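Muritz Residents' Newsletter: December

Parcel limits, the new ferry and the winter market

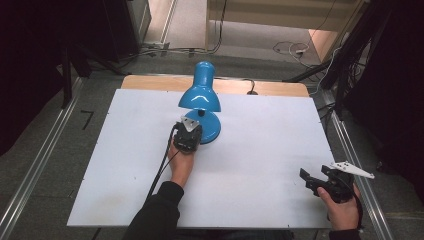
Parcel limits go up

Starting this month, every small parcel on the Muritz mainland gets a higher object allowance. The old limit was 777. The new one is 1,359, and it applies whether you rent by the week or by the quarter. You don't have to file a request. If your land panel still shows the old number, leave the region and come back in, and it should refresh.

Please don't treat the extra room as a reason to stack scripted items. Script time is still shared across the region, and we will still send a notice when one parcel is using too much of it. Rotating signs and breedable pets are the usual cause. Pets left out overnight count too.

Ferry to Ambrosio

The sim crossing between Muritz and Ambrosio has been rebuilt, and the ferry is running again. It leaves from the north dock on the hour and from Ambrosio on the half hour. Stay seated until the boat has docked on the other side. If you stand up during the crossing you will probably end up in the water, and the boat will not wait.

Private boats can use the channel as before. Rezzing is allowed at the north dock only, with a 100-minute auto-return. The rez zone on the south beach is closed for good — too many abandoned sailboats.

Winter market

The market opens at Fikach Square at 6 p.m. grid time and stays up all month. A stall costs 2,000 for the full run, paid at the kiosk next to the fountain. Sellers must use their own vendors, and gachas are not allowed. Keep textures small where you can, as the square gets slow when it's full.

New residents can pick up a free starter house from the Vovura stall. It is copy and modify, fits on the smallest parcels, and comes with working doors and windows. Furniture is sold separately.

Covenant change

Skyboxes now have to sit above 2,000 meters. Anything lower should be moved before the end of the month. Send a notecard to the estate office if you need help moving a linked build.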